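The can shelf, and what I've been doing with it
by Nest Gwilliam

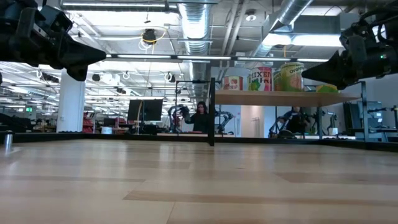
How the shelf works

I put cans out in a row now, one deep as far as I can manage it, because I got so tired of finding things at the back of a cupboard that I'd forgotten buying. Labels to the front. Mixed fruit facing out, so I know it's mixed fruit and not the third can of peas this month. If one has to tuck in behind its neighbor, fine, but never more than that or I'm right back where I started!

Some of you asked after the May issue if open shelving for food looks messy. It can. What helped me was a plain light wood board and black uprights, with not much else going on, so the labels do all the decorating. I like a loud label. Red and white, big green and yellow, go for it. I tried decanting everything into matching jars a couple of years ago and spent a whole winter sniffing things to find out what they were.

The other thing is to keep the big table in front of it clear. Mine used to collect mail, keys, half a sandwich, whatever came in the door. Now it gets wiped down and left alone, and when I'm cooking I can pull cans forward and line them up right where I need them. One little metal cup is allowed to stay out. That's the rule and I break it maybe once a week.

What goes where

Short cans on the left, tall ones as you move right - that's only a habit, and if you're left-handed you might want it the other way. Tomatoes I use most, so they get the spot I can reach without looking. Fruit goes together. Soup has its own shelf lower down (my soup problem is a separate newsletter). Anything dented gets used first, and anything badly dented or bulging goes straight in the trash, please don't be brave about it.

I write the month on the lid with a marker when I bring a can home. The printed date is always in gray on silver on the bottom, and I'm not turning over 22 cans with my reading glasses on my head.

A pudding for the fruit

Since I brought up mixed fruit, this is the thing I make when there's one can and no plan. Drain it, but save the syrup. Tip the fruit into a buttered dish, stir 2 spoonfuls of the syrup into a basic sponge batter, spread that over the top and bake until it's brown and springy. Mine took 21 minutes in a wide shallow dish, and a deeper one will need longer. Cold cream on top. The rest of the syrup I pour over ice with soda water and drink standing up.

Odds and ends

The Windden pantry swap is on Friday at 6, same room as before, bring cans you won't eat and take home ones you will. Last time we had over 606 pounds of food on the tables, and a lot of it was beets - if you have a good beet recipe, send it in and I'll print it next time. Bags are running low, so bring your own if you can.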